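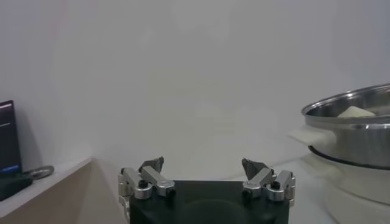 Startseite Fragen Küche & Haushalt Neu Anmelden

Gelbbraune Flecken an weißer Wand hinter dem Dampfgarer

Ich dämpfe seit September regelmäßig Hefebrötchen in einem elektrischen Dampfgarer. Er steht auf einem weißen Tisch direkt vor der Wand. Dort sind jetzt gelblich braune Flecken mit helleren Streifen darunter. Mit Spülwasser wurde es kaum besser. Kommt das vom Dampf, und kann ich einfach überstreichen? Die Wand ist mit normaler Innenfarbe gestrichen.
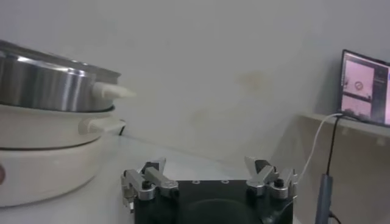
Bohdana Demchenko
Ob es vom Dampf kommt, lässt sich so nicht sicher sagen. Dampf und Fett lösen alte Ablagerungen an, die dann herunterlaufen. Das hatte ich auch - überstreichen allein half nichts, nach ein paar Wochen kam es gelb wieder durch. Erst gut trocknen lassen, dann Isoliergrund, nach 8 Stunden die Deckfarbe. Bei mir war es der von Kravets. Und den Garer mindestens 20 cm von der Wand abrücken, auch beim Abkühlen.

Petdale
Streich es halt in Beige.

Rosgate
Zuerst prüfen, ob die Stelle feucht ist. Wenn sie auch ohne Kochen dunkler wird, liegt es vielleicht an einer Leitung, dann den Vermieter holen. Den Deckel nimmst du am besten so ab, dass der Dampf in den Raum geht, und legst ihn neben das Gerät. Die Brötchen mit Abstand einlegen, sie gehen noch auf. So sieht das aus:

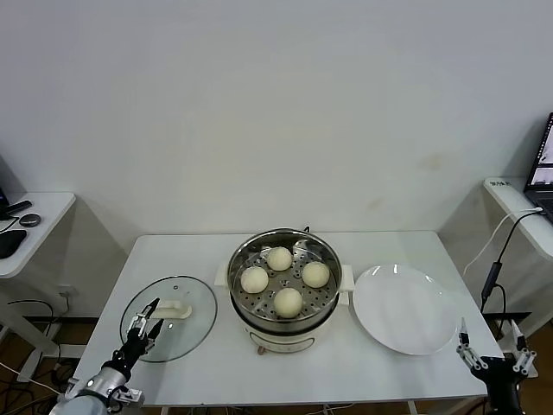

Vier Brötchen im Einsatz, Glasdeckel links daneben

Mehr als vier lege ich bei der Größe nicht ein.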